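Mondus bookshelf speakers: progress to the end of February

Cabinet tooling is finished and Radwan has delivered the first 20 pairs. Seven pairs had a buzz below 60 Hz, traced to a loose port tube. Flastex is sending a thicker gasket. 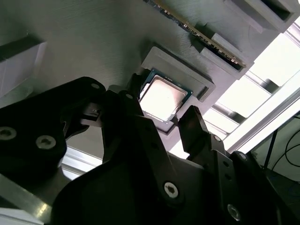 Listening tests at Conville went ahead with the other pairs. Voices are clear, treble still a bit sharp. Reda El-Sayed is changing the crossover.

Spent on test leads and stands: £475. We need 8 more weeks before the second batch.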